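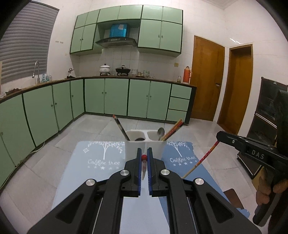
Looking after hand grippers: the pads

Wipe the ridged pads with a damp cloth and a drop of washing-up liquid, then dry them. An old toothbrush gets into the grooves. Don't soak them.

Chopsticks are a good test of grip. Close the fingers on one end and see if the far tip drops.

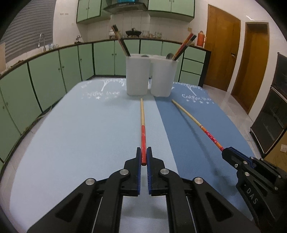
Posted by Trnka, 29 September 2021

If it slips, clean both pads again before touching the screws. Check the pivots for play. We fit new pads every 70 hours.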